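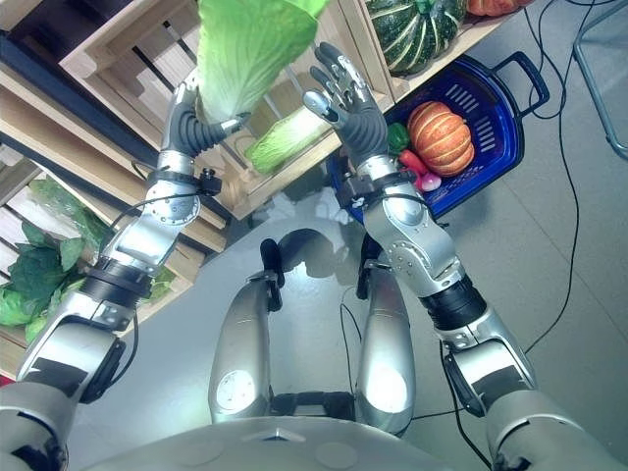
Grip faults on the produce stand: frequently asked questions

Posted 17 Oct 2025 by Eirini Kalogeropoulos

What is the fault?
The hand keeps closing after it already has hold of something. The Zovard controller is meant to stop the fingers at a set force. In 17 logged picks it went past that limit, and nine of those left the vegetable bruised or split.

Which items are affected?
Mostly cabbage. Squash and pumpkins are hard enough that the extra force shows up in the log and nowhere else.

What causes it?
A bad zero reading on the thumb sensor. If the hand starts up while the thumb is touching anything, the controller takes that pressure as zero and every grip after that is too strong. 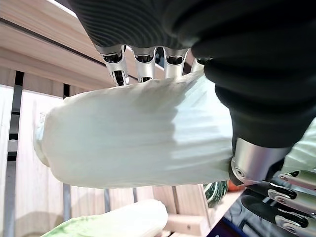
Fasil Gebru wrote in to ask why the controller can't just refuse to start when the thumb is loaded. It will, from the next Rakuvlow update. Until then the check is manual.

What should I do before a run?
Open both hands fully, keep them clear of the shelves, then power up. Read the thumb value on the status page. If it is above 8, shut down and start again.

Can I pull an item out of a closed hand?
No. Press the stop button first and use the release command - never your fingers.

Who do I report a fault to?
Minoru Katayama, with the log attached.

Last updated by Pentti Hämäläinen

Contact | © Westitz | Back to top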